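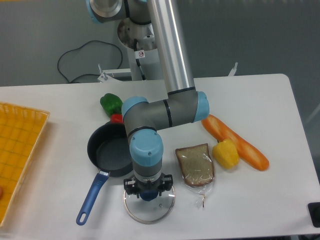
Zistby 공개 시연일에 함께 앉아 끝까지 지켜볼 시민 참관인을 모집합니다. 주방 보조 로봇이 곧 가정에 들어온다는 이야기는 몇 해째 들었는데, 저희가 다녀 본 시연은 대체로 잘 편집된 영상 한 편과 박수로 끝났습니다. 그래서 이번에는 과제를 일부러 시시한 것으로 잡았습니다. 식탁에 놓인 둥근 유리 뚜껑을 집어 파란 손잡이가 달린 팬에 덮는 일입니다. 옆에는 피망과 봉지에 든 빵 한 조각도 그대로 둡니다. 사람이라면 통화를 하면서도 할 일이고, 저희는 이 일이 "주방 자동화"라는 말을 얼마나 떠받쳐 주는지 의심하고 있습니다.

시연은 Gondgate 건물 1층에서 열리며, 참관인은 한 조에 30분씩 봅니다. 조별 시연이 끝나면 설문지를 쓰고, 그다음 50분 동안 Gondgate 기술진과 질의응답을 합니다. 진행은 Zistby가 맡고 Gondgate는 장비만 제공합니다. 설문 문항도 Gondgate에 미리 보여 주지 않습니다.

참관인이 하는 일

1. 시연을 처음부터 끝까지 보고, 사람이 끼어든 순간이 있으면 기록지에 적습니다. 물건 위치를 살짝 고쳐 주는 것도 개입입니다.

2. 뚜껑이 냄비 위에 올라간 모습만 보고 성공이라고 쓰지 않습니다. 팔이 물러난 뒤에도 제대로 덮여 있는지 확인하고 나서 적어 주세요.

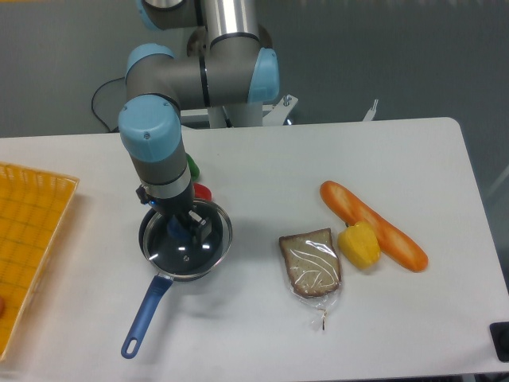
3. 질의응답에서 한 번 이상 질문합니다. "언제 출시되나요" 같은 질문은 안내 책자에 답이 있으니 피해 주시면 좋겠습니다. 뚜껑을 다른 자리에 두면 어떻게 되는지, 몇 번을 시도해 몇 번을 놓쳤는지 같은 질문을 기다립니다.

이런 분을 찾습니다

평소 집에서 밥을 해 드시는 분이면 됩니다. 공학 지식은 필요 없습니다. 로봇을 좋아하는 분도 싫어하는 분도 받습니다만, 본 것을 본 만큼만 쓸 수 있어야 합니다. Gondgate나 부품을 대는 Jacobs에 본인 또는 가족이 근무하는 경우에는 신청하실 수 없습니다.

모집 인원은 모두 60명입니다. 지난 4월 예비 모집 때 거의 60명이 신청했지만 상당수가 업계 종사자여서 다시 공고를 냅니다. 먼저 신청하셨던 분도 새로 신청서를 내셔야 합니다.

사례와 신청

교통비와 점심을 드립니다. 우호적인 후기를 써 달라는 조건은 없고, 결과 보고서에는 나쁜 평가도 고치지 않고 싣습니다. 신청서는 Zistby 누리집의 '참관 신청'에서 내려받아 2020년 5월 8일까지 보내 주세요. 지원 동기는 세 문장이면 충분합니다. 참관 날짜는 선정되신 분께 따로 알려 드립니다.

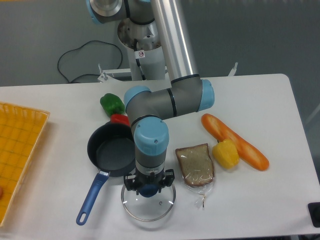 익명
작년에 Dulley 시연을 보러 갔더니 실패한 회차는 "준비 동작"이라면서 세지도 않더군요. 이번에는 실패도 회차로 치는지 공고에 적어 주세요. 그게 없으면 저는 신청 안 합니다.

Zistby
팔이 움직이기 시작하면 한 회로 칩니다. 중간에 멈춰도 마찬가지입니다. 기록지 첫 장에도 같은 기준을 넣겠습니다.

익명
저는 기대하는 쪽인데도 신청해도 되나요? 손목이 안 좋아서 냄비 드는 일만 대신해 줘도 고마울 것 같아요. 뚜껑만 덮는다니 조금 김이 새긴 합니다.

익명
주차는 되는지요. 점심에 채식도 고를 수 있으면 좋겠습니다.

이 누리집은 방문 통계를 내기 위해 쿠키를 사용합니다. 계속 이용하시면 쿠키 사용에 동의하신 것으로 봅니다. [동의] [설정 변경]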